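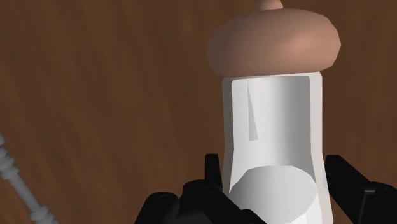
Has anyone here tried DNA testing on honey at home? I keep bees near Vevdale and I'd love to know which plants mine are visiting! I got the Eltico kit in May, and the booklet says to set the sample tube on a flat surface away from sunlight for 20 minutes. A wooden surface with a streaky brown grain like the one at the top is what I have in my kitchen – is bare wood OK, or will old pollen in the grain mess up my results?
Malte Mühlbauer

Lucie Beaudoin
Oh, you're going to have so much fun with this! Wood is fine as long as the tube stays capped. Do the opening and pouring on a clean tray, wiped down with diluted bleach and then water. I run 25 samples a season for our club and the only bad one was my own fault (I used the same spoon for two jars). Stir the honey first, too, as pollen settles. My last jar was mostly clover and linden, with a bit of borage from a neighbor's yard – I was thrilled.

Cloutier
I mailed mine to a lab, 295 all in with shipping. Slow, but they sent a great plant list.

Hakesora
following, same kit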